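### 3.2 Surface, vessel and the visibility of the rim

The second part of our study deals with the surface on which a cup is placed. In the survey of April we asked the households in Lunde where they put down a cup when it is not in the hand, and most answers named a table top, a window sill or the edge of the sink. Of the 343 answers we received, 72 mentioned a dark surface. This group interested us most, for the reason that pale enamel on a dark ground is easy to find again, also for persons with weak eyesight.

We chose a small yellow cup of the kind which many respondents remember from cabins and school kitchens. The body is pale, with a slight tone of green, and the rim is white. On a light table this rim is hard to separate from the ground, and the participants tended to reach for the body of the cup instead. On a matte black table the rim is seen as a clear ring - or as a narrow ellipse, if one is sitting low - and the hand can be guided by it. A glossy black table was also considered, but it gave reflections which several participants described as tiring, and we left it out after the first day.

The position of the cup was not marked on the table. We wished that it should be set down as people do it at home, with a good distance to the edge but without much thought. The light came from the ceiling only. In this light the shadow of the cup stays faint, and it was not mistaken for a stain or for a second object by any of the 22 participants in the Garnivness group. In the Tinance group, where a desk lamp was used, two persons did mention the shadow.

A further question is what a utensil does to the outline of the cup. When something thin is left standing in it, the outline is broken at the rim, and the eye goes first to the handle of the utensil and only then to the vessel. Participants who were asked to say "where is the cup" pointed slightly too high in such trials. We did not find this effect when the cup was empty. The handle of the cup itself had less influence than we expected, and seen from some sides it plays no role at all (Figure 4).

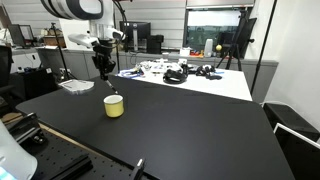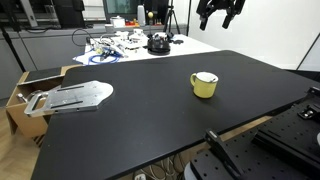
**Figure 4.** Yellow cup standing upright on the matte black table. In the second picture the handle of the cup is on the left side and a thin utensil leans against the inner wall.

*Section prepared by Torbjørn Eklund, Bullamton*

The comparison with other table colors is given in Section 3.3. It must be said that 10 trials with the utensil are a small number, and the difference in pointing height should be read with care. We plan to repeat them with a longer handle and with a cup of dark blue enamel, where the white rim is the only light part against the table.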